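Kesdale Fellowship Boards > Scripture and Daily Life > Walking to services on the Sabbath – how far is too far?

We use cookies to keep you logged in and to remember which threads you have read. Accept | Settings

oliveandvine
Hello friends, and forgive me if this has been covered before. My family started keeping the seventh day last December, and we've been driving to the fellowship like everybody else. Then Vicente Sosa taught on Exodus 16:29, "let no man go out of his place on the seventh day," and my husband came home quite convinced we ought to leave the car in the driveway. It's 2 miles each way! I'm willing, but my mother lives with us and her knees are not what they were. How do the rest of you handle it?
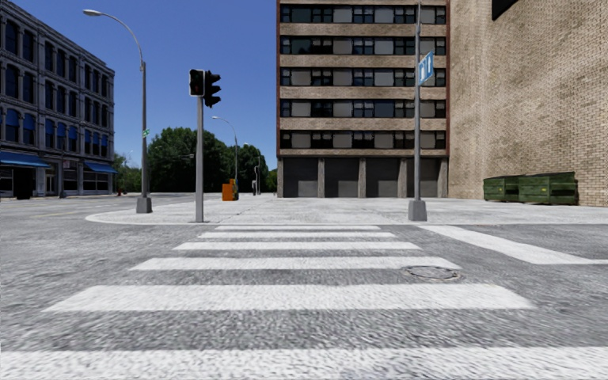 Last edited by oliveandvine on 4th March

We'd be setting out early, so traffic doesn't worry me much. What I really want to know is whether the verse is even talking about this.

nordin_reader
Welcome, and what a good question. I'd gently say your husband is reading more into the verse than is there. Look at what comes before it. The people had gone out looking for manna when they'd been told there wouldn't be any, and the command answers that. Leviticus 23:3 calls the day a holy convocation, and you can't have a convocation if everyone stays in their tent, bless them. Drive your mother and be at peace.

Viro
I have to disagree a little, nordin, though you know I love you. The context is manna, yes, but Acts 1:12 mentions "a sabbath day's journey" as if every reader would know what that was. The usual figure is 2,000 cubits, which falls short of a mile. So somebody was measuring! We've walked to services for 3 years now and it has changed the whole feel of the morning for us – the children talk, we sing a bit, and we arrive already settled.

nordin_reader
Somebody was measuring, but it wasn't Moses. The distance was worked out later by teachers, from Joshua 3:4 and the pasture lands in Numbers 35. I respect it as a custom. I just don't want a new family thinking they've broken the Torah by coming to hear it read. And by your own number she couldn't walk it anyway, could she? Two miles is well over.

Viro
Well, you have me there, and I'll admit our own walk is a touch over if you go by the road and not the way the crow flies. I still say the engine is kindling a fire (Exodus 35:3), and that bothers me more than the distance does.

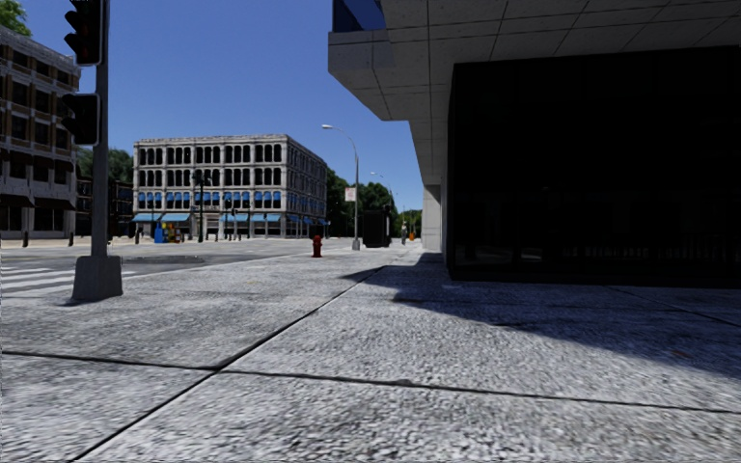

Sidewalk and canopy

Celeste Acuña
Moderator | Posts: 3,217
Let's keep it as kind as it has been so far, please and thank you. The fire question has its own thread and it's a long one, so maybe take that part over there. Olive, dear, honor your mother is in the Ten as well. When my father was failing we used to split up, and whoever was able went on foot while one of us drove him. I never felt the day was spoiled by it.

prirent
Could you meet at home some weeks? There are 6 of us who read the portion around a kitchen table when the weather is bad, and we join the fellowship when we can. Isaiah 58:13 talks about calling the day a delight, and I think about that more than I think about cubits.

oliveandvine
Thank you all so much, this has given us plenty to talk over. I read Celeste's reply out loud and Mom said "I like that one," so I believe she'll be riding this week and my husband can have his walk. I'm going to look up Numbers 35 tonight, and then I suppose I'll go and find that fire thread.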